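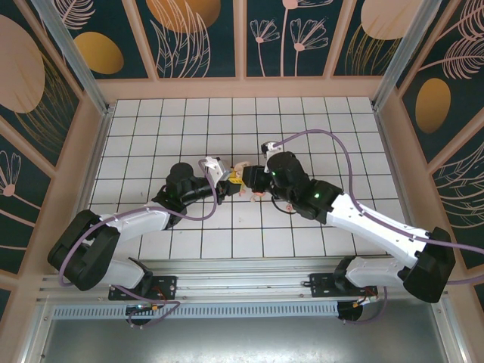 White floor tiles under two robot arms.

2 min read

Tile shop Savolainen will move to the old dairy in Brernside

The tile shop Savolainen will leave its place on Skadow Street and open again in June in the old dairy building in Brernside. The new shop has 1329 square meters, and the company says this is enough to keep all floor tiles under one roof. Until now a part of the stock was kept in Clorkidum, and customers often had to wait 7 days for a delivery.

The dairy was closed for many years. The roof was repaired last winter, but the old loading doors on the river side will stay, as the town has asked. Trucks will use them only in the morning, before 10 a.m.

According to the company, plain white tiles are still the product it sells most, mainly for kitchens, workshops and bathrooms. Colored tiles are sold less than before. The prices will not change with the move. Broken boxes and single tiles will be sold by weight in a small room next to the entrance.

Neighbors have sent over 82 letters to the town hall about traffic on the narrow bridge. The town answered that it will put in two new crossings and a lower speed limit, but it has not said when the work will start.

The shop on Skadow Street stays open until the end of May. Orders which are already paid can be picked up at either address.

Shares 7 | Comments 2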